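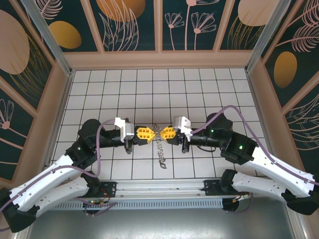 漏水調査はどこまで進んでいますか。

ヴェムハム地区の2278戸につながる配水管のうち、丘の上側の調査が終わり、川沿いの旧市街に入ったところです。

ブロルニッツ水道助成基金 御中
中間報告(2025年2月22日)
ストーラム水道組合 漏水対策担当 カディ・ボーウェン

前回の報告では機器の納品が遅れていることばかり書いてしまいましたが、今回はうれしい話がたくさんあります。助成金で購入したアリー型の音聴ロガー20台がすべてそろい、夜間の測定を毎晩続けられるようになりました。仕切弁に取り付けておくと、水の使用が減る深夜に管の音を記録し、朝には事務所の画面で波形を見られます。これまで聴音棒を持って夜中に歩いていたロドリ・ウォーガンは、朝いちばんに波形を開くのがすっかり習慣になり、コーヒーより先にロガーです(奥の会議室まで「出た!」という声が聞こえてきます)。

これまでで一番の収穫は、教会通りの坂の下で見つかった漏れでした。地上には水がまったく出ておらず、検針値にも表れない場所です。2台のロガーの音の時間差から位置を絞り、舗装を切ってみると、鋳鉄管の継手のすぐ下から砂利層へ水が抜けていました。継手を補修した翌週、夜間最小流量のグラフがはっきり一段下がり、印刷して壁に貼りました。まだ貼ってあります。

一方、旧市街は手ごわいです。石造りの家の下を古い給水管が通っていて、図面と実際の位置が合いません。シュテファーニア・ルスナークが古い台帳と現地の弁の位置を一本ずつ突き合わせており、修正した図は地理情報システムに順次入れています。台帳の筆跡が読めない箇所は、元職員の方に電話で教えていただきました。地味な作業ですが、ここが済むと断水の範囲をぐっと狭くできるので、とても楽しみにしています。

樹脂管が多い新しい住宅地についても書いておきます。樹脂管は音が伝わりにくく、ロガーの間隔を詰めないと漏れを聞き逃します。設置計画を組み直し、消火栓側にも水中マイク型の機器を試しているところです。比較の記録がまとまりしだい、別紙でお送りします。

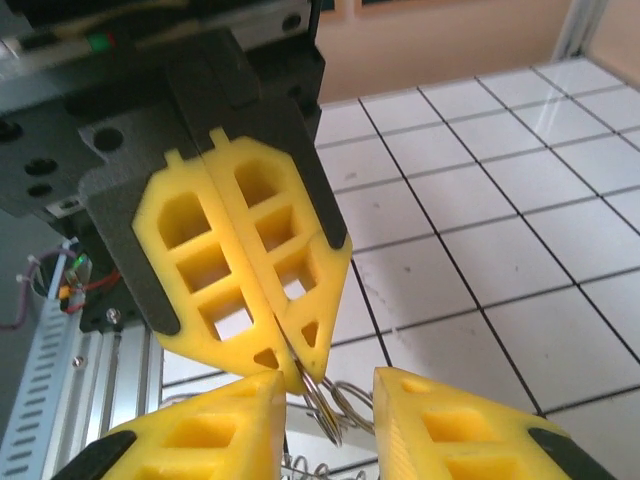

量水器ボックスの蓋の交換も、当初の計画に沿って進めています。旧市街の蓋は重いうえに泥が詰まりやすく、検針のたびに苦労していました。対象は800か所で、歩道に面した側から始めています。試作の内蓋はヨン・スク・ウムが図面を描いていて、いまの案は写真の黄色い指の板とよく似た考え方です。四角い抜き穴を並べ、それぞれの縁に細い盛り上がりを回しています。板をできるだけ軽くしながら、手袋のままでも穴の縁に指が掛かるようにしたい、というのが検針班からの注文でした。抜き穴の大きさは大小の案を用意し、泥のたまり方を見比べてから決めます。外蓋は既製品のままなので、通行への影響はありません。

住民の皆さんへの説明会は、シオネド・ホプキンが中心になって開きました。漏水の音を実際にヘッドホンで聞いてもらったところ、子どもたちが列を作り、大人もその後ろに並んでいました。正常な管の静けさと、継手から漏れるシューという音の違いは、グラフを何枚見せるよりよく伝わります。会場では「自宅の中の漏れは誰が直すのか」という質問を多くいただきました。量水器より宅地側は所有者の負担となるため、修理費の減免の手続きを一枚の紙にまとめ、検針票と一緒に配っています。

予算については、機器費は計画どおりで、舗装の復旧費がやや上回っています。坂道の石畳を戻す手間が見積もりより大きかったためです。車両費の残りを復旧費へ回したく、費目変更の申請書を添付しました。ご検討をお願いいたします。総額の変更はありません。

次の期間の予定です。

旧市街の測定を続け、疑わしい箇所から順に試掘
台帳の突き合わせを終え、断水区画の案を作成
内蓋の試作品を検針班が現場で使用
7月に最終報告書を提出

ロガーの電池交換は現場の巡回に合わせて行うので、追加の費用はかかりません。測定データをご覧になりたい場合は、閲覧用の画面をお送りできます。教会通りの修理前後の波形は、ぜひ一度見ていただきたいです。見学も歓迎いたします。夜の弁の点検は寒いので、暖かい上着でお越しください。

添付:費目変更申請書、夜間最小流量の推移、弁位置の修正一覧

シェア 20 コメント 2

関連記事
検針票の見方が変わります
旧市街の断水予定のお知らせ
冬の水道管の凍結対策
水質検査の結果一覧

当サイトでは利便性向上のためクッキーを使用しています。閲覧を続けると使用に同意したものとみなされます。 同意する 設定を変更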